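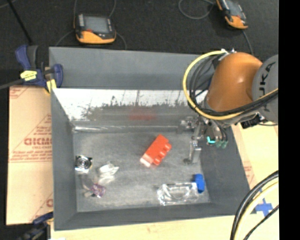
Slotting by velocity or by product family?
3 replies

pakcombe_lawal
We moved the Vodorthorpe building to velocity slotting in July. Fast movers by the dock, everything else in exile. Pickers now walk less and complain more.

Atieno R.
Family slotting for us. One customer orders 30 kinds of hinge, and I'd like them in one aisle.

nbelkadi
Disagree — hinges are the exception. With 399 SKUs, velocity wins.

pakcombe_lawal
Ours has 100 SKUs and a forklift driver with opinions. Trying family in aisle 3 next.

Comments (3) | Shares (30)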